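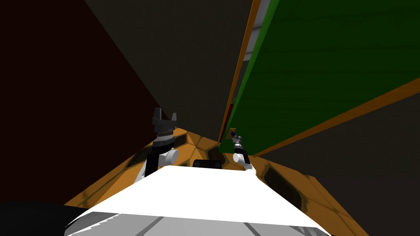 Orange floor, rendered on the computer.

09/05/2021

Today I sent my application to the engineering school in Biltholm. The form has 24 pages and I filled them in since April, a little each evening. They take 107 students for the first year. Last year 626 persons applied, so I try to stay calm.

Zastberg is still my second choice. The fee there is lower, but the room costs some 304 a month and the bus from Flomley goes only in the morning.

I must still translate my school certificate. Tomorrow I will call the office and ask if a copy is enough.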